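Section 4: Following Famous Families

Taltatura can send you a note whenever a celebrity you follow posts a baby picture, a wedding picture or a picture of three generations on one porch. Set-up takes a few minutes. Explaining to your spouse why your phone buzzed at dinner takes longer.

Before you begin

You need a Grendex account and the Taltatura app, version 2 or later. If you still have version 1, update it first. Version 1 treats every dog as a grandchild.

Adding a family

1. Open Taltatura and tap Families.

2. Type a last name. Show business reuses names freely, so check the short biography before you tap Follow. One early tester spent all of March getting updates on a dynasty of regional weathermen.

3. Pick the branches you care about. Parents and children are on by default. Cousins, exes and godparents are off, and most people are happier that way.

4. Tap Save. The family now shows up on your Home page with a small gold star. 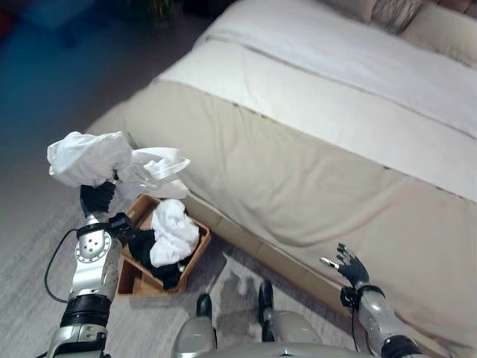

Laundry basket at the foot of the bed.

Note: You can follow up to 285 people across all families. Twins count as two, whatever their publicist prefers.

Choosing your alerts

5. Tap the bell next to the family name and choose a level:

Gentle: births, weddings and anniversaries ending in a zero.
Regular: everything in Gentle, plus birthdays, red carpets and new haircuts.
Everything: we did warn you.

6. Set Quiet Hours. The factory setting starts at 10 p.m. Award shows ignore Quiet Hours unless you also turn off Big Nights, a switch we have placed at the very bottom of the page for reasons known to the design team.

Caution: Do not choose Everything for more than 4 families at once. The app can handle it. Your battery can't.
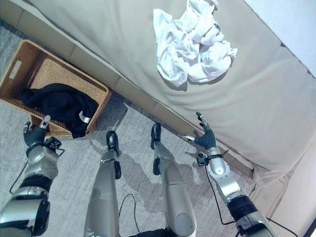
7. Tap Send Test. You should get a message about the Lương family of Grerndale, who are stars only within this app and have been expecting the same baby for several releases. If nothing arrives, check that notifications are allowed in your phone's settings, then try again.

Leaving a family

To stop following, press and hold the gold star and tap Part Ways. The app asks if you're sure. It asks again in a sadder font. After the second Yes, the alerts stop and your saved pictures move to Keepsakes, where you can look at them or delete them in peace.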